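Saturday, bench 2, Dillwood room

Laundry task again, Wedel arms, policy checkpoint 3032. The job is unchanged: take one crumpled garment off the table, flatten it, fold it, put it in the basket. Towels went to the other bench.

Fold step is fine when the cloth starts flat. Flattening is where the time goes. Limit per attempt stays at 100 seconds and most of the failures are timeouts with the garment half open. Temba wants a yes or no on whether this could run in a laundry room. My answer for now is no. A person does the same garment while talking to someone else.

Prints are worse than solids. On the bold patterns the edge detector takes a color boundary for a hem and the grippers close on the middle of the fabric. Drawstrings are a separate problem. A cord lying over folds gets read as a crease, and if a finger catches it the whole waist gathers up again.

Changed today: grasp height down 2 mm, closing speed set to 42 percent. Left the camera exposure alone.
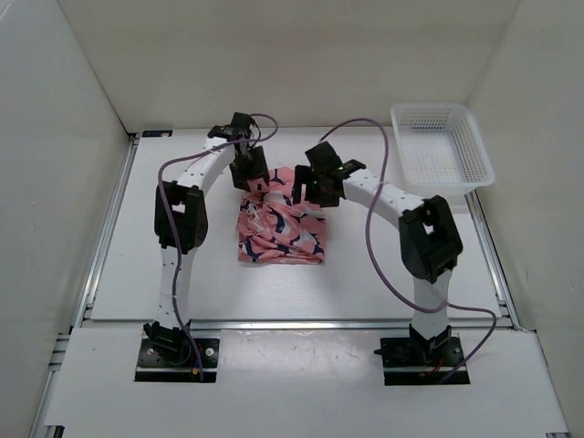
With both grippers working the upper edge, the lower corners have to take care of themselves. Better to find the two bottom corners first and pull from there, even if it costs an extra regrasp. Will try that order before touching the network.

Also to do: shorten the slack in the right arm cable, ask Rustell about softer fingertip pads, rerun solids as a baseline with the new grasp height.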